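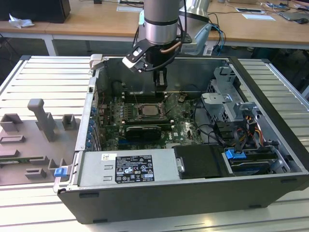
Desktop tower on its side, panel off, processor in the open socket.

Replacing thermal paste on a desktop processor

Old paste dries out and the processor runs hotter under load. The job needs a screwdriver, isopropyl alcohol, lint-free cloth and a small syringe of new paste. These notes were written for the Prernell office towers but apply to most desktops with a lever-type socket.

Before starting

Record the processor temperature at idle and under load. On our test machine the figures were 32 and 108 degrees; the second is well past the point where the chip slows itself down. Shut down, switch off at the wall, unplug everything and hold the power button for 8 seconds. Touch bare metal on the case before handling any parts.

Removing the cooler

1. Lay the case on its side and take off the panel.
2. Unplug the fan lead from the board. Pull on the plug, never the wires.
3. Loosen the cooler screws a turn at a time, working diagonally.
4. Twist the cooler gently left and right until it moves freely, then lift. If it will not twist, refit the screws, run the computer for a few minutes, shut down again and retry while it is warm.

Cleaning

Wipe off the bulk of the old paste with a dry cloth, then use a cloth dampened with alcohol. Work from the edge of the processor inwards. Clean the base of the cooler in the same way and let both dry. If paste has run over the sides of the processor, open the socket, lift the chip straight up by its edges and clean it away from the board. Do not touch the contacts.

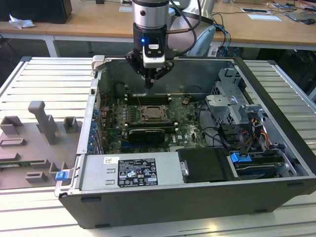

Nour Mansour writes that the memory is worth reseating at the same stage, as her Hadgu machine would not start after a paste change until both modules had been pushed fully home.

Applying the paste

Refit the processor if it was removed, matching the corner marks, and close the socket. Put a pea-sized amount of paste in the centre. Lower the cooler straight down and tighten the screws diagonally. Do not lift it to check the spread; if it has been lifted, clean both faces and begin again.

Plug the fan lead back in before fitting the panel. Clerken boards report a fan error at start-up if this is missed.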